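Notebook, September
Event workshop, charity evening for the Alau clinic fund
Entry by Jocelyn Espiritu

Started 16:00, finished late. I write this the same night, before I forget the small things. Efren, please add your corrections under mine and do not erase the old lines.

Guest list. We have now 26 tables confirmed and 4 waiting. The waiting ones are all from the music side. Two managers asked again whether their artist can come without buying a table. My answer is still no, but the artist can come as guest of a table that is already paid. Janelle will write to both of them, because she knows the tone better than I do. My last email sounded angry, she told me. It was not angry, it was short.

The question of who is invited to speak. This took most of the first hour. Last year the speakers were two actors and one designer, and people who live with the illness were sitting at the back near the kitchen door. Crisanto said it in the meeting very directly, and I think he is right. He has been a patient of the clinic for 8 years and he sings better than half of the names on our program. So the plan is changed: he opens the evening, before the host comes on, with one song and a few words. Four minutes for the words. He asked for six. We will see in the rehearsal.

I note for myself that the host's agent did not like this change. She wants the host to be the first face on stage. I offered that the host introduces Crisanto from the side, with a hand microphone, and walks out after the song. No answer yet. If she says no, I would keep Crisanto first anyway, but this is for Veikko to decide.

Auction. Lots 1 to 16 are written and checked. Lot 9 is a problem. It was described as "dinner with the cast" and the cast is now only one person, so the text must say this clearly. I rewrote it and put the old text in the folder with the word OLD in front. The Kaplan jacket arrived with one button missing. I called the house and they will send a button, but I don't believe it comes in time, so Efren is looking for a similar one. The jacket must not be called "worn on stage". It was worn at a fitting, and we have a letter about this.

Sound test in the hall. The Ilix desk is working well after the restart, but channel 4 has a noise like a small insect. We changed the cable and the noise stayed. We changed the microphone and the noise stayed. Then we moved the singer to channel 8 and everything was clean. I taped over channel 4. Please do not remove the tape.

Crisanto's song was tried with the piano one time low and one time in the original key. Low is better for him after a long day. Veikko prefers the original. I wrote both on the sheet and they should talk to each other, not to me.

Film for the dinner. Trikley sent the second cut. It is shorter, which I like, and the doctor speaks now before the celebrity and not after. The music is still too sad in the part about the new treatment. That part is good news and should sound so. I asked them also to correct the spelling of Panganiban in the titles, it was written with one letter missing. Their answer was very polite and they promised a third cut.

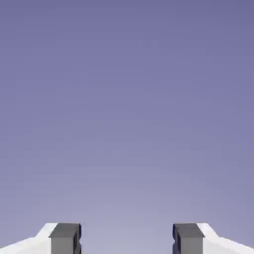 Lettering on the film should stay on the screen longer. I read English quite fast now, but my mother would not finish the second card, and many of our guests are her age. I asked for two seconds more on each card and three on the last one with the donation number.

Red carpet. Same length as before. Photographers want the clinic staff to pass quickly, before the known faces. I said they walk mixed together in the order they arrive. Janelle was afraid that nobody will take their picture, so she will stand at the start with the name cards and say each name loudly, with the same voice for everybody.

Open points for next time:
Host's agent, answer about the opening
Button for the Kaplan jacket
Key of the song
Third cut from Trikley, check names again
Vegetarian menu, the kitchen counted it two times and got two results

Added by Efren, 22:30: button found, not the same color but the same size. I sewed it at the bottom where the jacket stays open. Jocelyn, lot 12 has still the wrong starting price, I corrected it in pencil.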